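3.2 Worn surfaces and the honesty of furniture

Respondents in Tovmont were asked which object in their workplace looked its age. We had expected chairs. Of the 724 replies, the largest share named a tabletop, usually with some affection and, in 43 cases, with a drawing. Fiore and Navarrete found the same loyalty in Irnik, where a proposal to resurface the reading-room desks drew more letters than the proposal to close the reading room. Scuffs and pale patches (Figure 2) were read as evidence of work done, a generous view that few respondents extended to carpets.
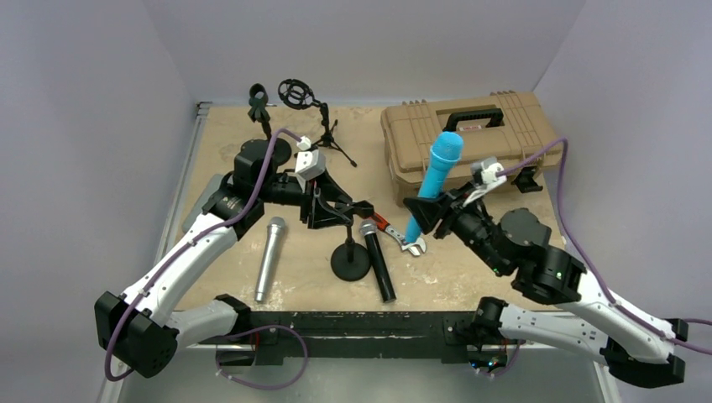
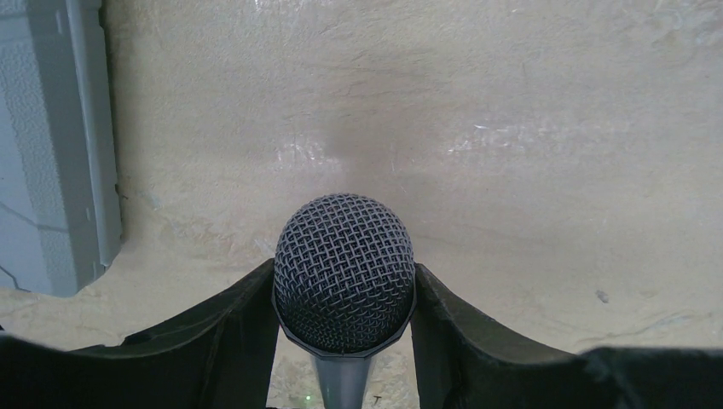

Figure 2. Worn beige work surface: (a) tabletop with whitish scuffs, most noticeable near the front edge; (b) the surface behind an upright handheld microphone.

Age was judged badly. Asked to date a scuffed desk, respondents tended to choose the decade in which they had been hired. Fabbri calls this "tenure bias"; our own pilot group, shown the same desk on a Sunday, called it a nice desk. We return to the matter of varnish in Section 4.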